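Tenants' meeting, Bhutto House, Monday, 7 pm

Present: 8 households. Irfan Rajput in the chair, Rukhsana Mengal taking notes.

**Laundry room prices.** The Huster quote is in. They want to raise a wash to 96 cents more than we pay now and call it a "service upgrade." Irfan asked what the upgrade was. The letter doesn't say. Rukhsana has read it twice and thinks it means a new sticker on the dryers. No vote until they put it in writing.

**Stairwell doors.** Prikomwood says the doors will be hung in May. They said that last year too - same month, same wording. Irfan will call again. Two people asked for a penalty in the contract and were told it's too late for that.

**Heating.** Relar claims the new valves will cut bills by almost 30 percent. When asked whose bills, their rep sent a brochure. The second floor doubts it, and so do I. We agreed to compare our own bills for one winter before paying for more valves.

**Swap day.** Bedding and small packaged goods again, in the downstairs room. Last time half of it went back upstairs with the people who brought it. Going ahead anyway, 2 hours at most.
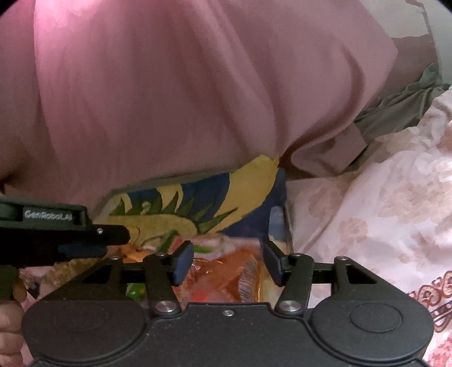
*Page last changed: Monday, 9:30 pm, R. Mengal*

Sheets and other fabric should be folded before they come down. Packaged items go in a box or tray. Irfan wants a sign-up list; the last one had two names on it, both his.

**Other business.** The bike rack was raised and put off. Closed at 8:30.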